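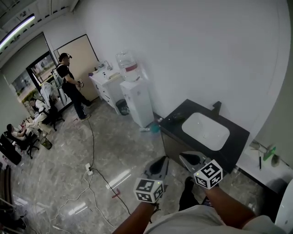
생수통 냉온수기 집에서 청소하는 방법

읽는 시간 4분
인쇄하기 | 이메일로 보내기

생수통을 뒤집어 꽂아 쓰는 냉온수기는 물이 통에서 내부 물탱크로 내려가고, 탱크에서 꼭지로 나오는 단순한 구조입니다. 통은 새것으로 계속 바뀌지만 탱크와 꼭지는 그대로 남습니다. 물맛이 텁텁해졌거나 꼭지 안쪽이 미끈거리면 청소할 때가 지난 것입니다.

이 글은 통을 위에 꽂는 스탠드형과 탁상형을 기준으로 썼습니다. 통을 아래칸에 넣는 하부형은 펌프와 호스가 있어 순서가 다르므로 설명서를 따르십시오. 정수 필터가 들어간 직수형도 해당되지 않습니다.

청소 주기

두 식구가 쓰는 집이라면 석 달에 한 번이면 무난합니다. 여름에는 간격을 줄이고, 집을 오래 비웠다가 돌아온 경우에는 주기와 상관없이 한 번 씻고 씁니다. 물받이와 꼭지 바깥쪽은 설거지할 때 같이 닦으면 됩니다.

준비물

식용 구연산 3큰술
미지근한 물 4리터
손잡이가 긴 솔 (다른 용도로 쓰지 않은 것)
꼭지용 가는 솔 또는 면봉
부드러운 스펀지
양동이
마른 수건 두 장
고무장갑

락스 희석액을 쓰는 방법도 있지만 헹굼이 부족하면 냄새가 오래 갑니다. 제조사가 농도를 정해 놓은 제품이 아니라면 구연산으로 충분합니다. 구연산과 락스는 절대로 섞지 마십시오. 앞서 락스를 썼다면 완전히 헹군 뒤 날을 바꿔서 구연산을 씁니다. 철 수세미와 연마제가 든 세제도 피합니다. 탱크 안쪽에 흠집이 나면 다음부터 때가 더 빨리 낍니다.

1. 전원을 끄고 식힌다

뒷면의 온수 스위치와 냉수 스위치를 모두 끄고 플러그를 뽑습니다. 온수 탱크의 물은 스위치를 꺼도 한참 뜨겁습니다. 저녁에 꺼 두고 다음 날 아침에 시작하는 편이 가장 안전합니다. 급하면 꺼 둔 상태로 세 시간 이상 두었다가 온수를 조금 받아 김이 나지 않는지 확인합니다.

2. 생수통을 뺀다

통에 물이 많이 남아 있으면 무겁고 쏟기 쉽습니다. 통이 거의 비었을 때를 골라 청소 날짜를 잡으십시오. 통의 목 부분을 잡고 곧게 들어 올린 다음 입구가 위로 가도록 빠르게 세웁니다. 바닥에 미리 수건을 깔아 둡니다. 타일 바닥은 물이 조금만 떨어져도 미끄럽습니다.

3. 남은 물을 뺀다

양동이를 꼭지 아래에 두고 냉수와 온수를 차례로 열어 더 나오지 않을 때까지 받습니다. 그래도 탱크 바닥에는 물이 남습니다. 뒷면 아래쪽 배수 마개를 열어 마저 빼야 하는데, 마개는 손으로 돌리는 것도 있고 동전이나 드라이버가 필요한 것도 있습니다. 안쪽 고무 패킹이 물과 함께 빠져나와 없어지는 일이 잦으니 마개를 연 즉시 패킹부터 챙겨 그릇에 담아 두십시오. 물을 다 뺀 뒤에는 패킹을 끼우고 마개를 다시 잠급니다.

4. 분리되는 부품을 씻는다

통을 받치는 상단 받침, 안쪽의 물 분리판, 물받이를 떼어 냅니다. 분리판은 대개 시계 반대 방향으로 돌리면 풀립니다. 싱크대에 미지근한 물을 받아 중성세제를 몇 방울 풀고 스펀지로 문지른 뒤 흐르는 물에 헹굽니다. 물받이 구석의 하얀 자국은 물때입니다. 구연산을 푼 물에 30분 담가 두면 힘들이지 않고 벗겨집니다.

꼭지는 돌려서 빠지는 모델만 빼고, 고정형이면 억지로 돌리지 않습니다. 고정형 꼭지는 가는 솔을 아래에서 위로 넣어 안쪽 벽을 닦습니다.

5. 탱크 안을 닦는다

미지근한 물 4리터에 구연산 3큰술을 넣고 알갱이가 보이지 않을 때까지 젓습니다. 절반쯤을 냉수 탱크에 붓고 긴 솔로 벽과 바닥을 문지릅니다. 가운데 솟은 관이나 온도 감지봉이 있으면 그 둘레는 살살 닦습니다. 나머지를 마저 붓고 온수 꼭지를 열어 물이 나오기 시작하면 닫습니다. 이렇게 해야 온수 탱크까지 용액이 찹니다. 용량이 커서 물이 나오지 않으면 같은 비율로 더 만들어 붓습니다.

그대로 30분 둡니다. 이때 전원은 켜지 않습니다. 용액을 데우면 더 잘 닦인다는 말이 있으나, 권하지 않는 제조사 설명서가 많고 김을 들이마시게 됩니다.

6. 헹군다

꼭지와 배수 마개로 용액을 모두 뺍니다. 깨끗한 물을 채웠다가 빼는 과정을 최소 세 번 되풀이하고, 그때마다 냉수 꼭지와 온수 꼭지를 둘 다 엽니다. 마지막에 나온 물을 컵에 받아 맛을 봅니다. 신맛이 남았으면 한 번 더 헹굽니다.

7. 다시 조립한다

배수 마개를 잠그고 패킹이 제자리에 있는지 봅니다. 분리판과 받침을 끼운 뒤 새 생수통의 목과 마개를 깨끗한 행주로 닦고 꽂습니다. 배달 과정에서 통 겉면에 먼지가 묻어 오는데, 이 부분이 탱크 물에 그대로 닿습니다.

통을 꽂으면 공기 방울이 올라오면서 물이 내려갑니다. 냉수와 온수 꼭지에서 물이 끊기지 않고 나오는 것을 확인한 다음 플러그를 꽂으십시오. 순서를 바꿔 빈 온수 탱크를 가열하면 히터가 상하거나 과열 차단 장치가 작동합니다.

자주 생기는 문제

배수 마개에서 물이 샌다. 패킹이 비뚤어졌거나 빠진 경우가 대부분입니다. 통을 빼고 물을 비운 뒤 다시 끼웁니다. 갈라진 패킹은 같은 규격으로 교체합니다.

온수가 데워지지 않는다. 뒷면의 온수 스위치를 켰는지 먼저 봅니다. 과열 차단 버튼이 있는 모델은 식힌 뒤 눌러 복귀시킵니다.

청소 후에도 냄새가 난다. 꼭지 안쪽이나 물받이 밑면을 빠뜨렸을 가능성이 큽니다. 새 통을 꽂은 뒤에만 냄새가 난다면 통 자체의 문제일 수 있으니 배달처에 교환을 요청하십시오.

놓는 자리

직사광선이 드는 창가는 피합니다. 햇빛을 받는 투명한 통에는 이끼가 낄 수 있습니다. 뒷면 방열판과 벽 사이는 한 뼘 정도 띄우고, 주방이라면 싱크볼의 물이 튀어 콘센트에 닿지 않는지도 살펴봅니다. 바닥이 기울어 통이 흔들리면 조절 다리로 수평을 맞춥니다.

청소한 날짜는 종이테이프에 적어 본체 옆면에 붙여 두십시오. 다음 청소 때 새 테이프로 바꿔 붙이면 됩니다.

인쇄하기 | 이메일로 보내기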